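Tree Guard and Drip Line Kit – Planting Guide
2018-07-04 | Sitoneck technical desk

Section 4: Setting out and planting the rows

1. Check that the ripped lines have settled after rain. Break up any large clods by hand.
2. Mark the first planting point 2 m from the fence. Keep the same spacing along the row.
3. Lay the Baletti drip line on the uphill side of the rip – do not stretch it.

Note: one carton holds 400 guards. Part-used cartons should be kept out of direct sun.
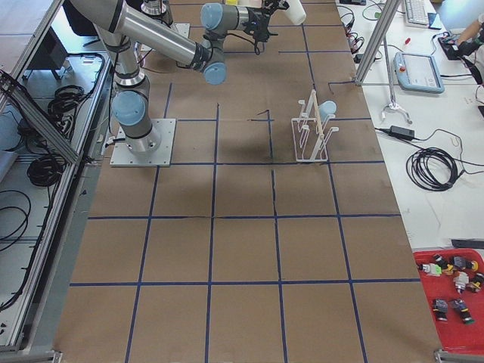 4. Water the seedling trays before planting. Plant each seedling with the top of the plug just below soil level and firm the soil with the heel.
5. Place the guard over the seedling and drive the stakes until the guard is tight.

Caution: do not drive stakes through the drip line. A pierced line must be cut and rejoined with a Prado coupling. 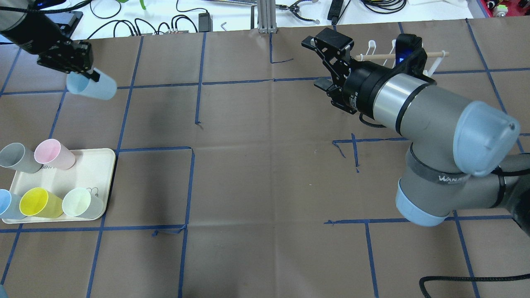 Reading time: 2 min

6. Open the valve slowly and walk the row. Mark any blocked drippers.
7. Record the row number and species on the planting sheet. The Hornham plot, with 1235 seedlings, used one sheet per row.
8. Inspect guards in August and after strong winds. Straighten leaning stakes and clear grass from inside the guards.

© Sitoneck | Contact us | Back to top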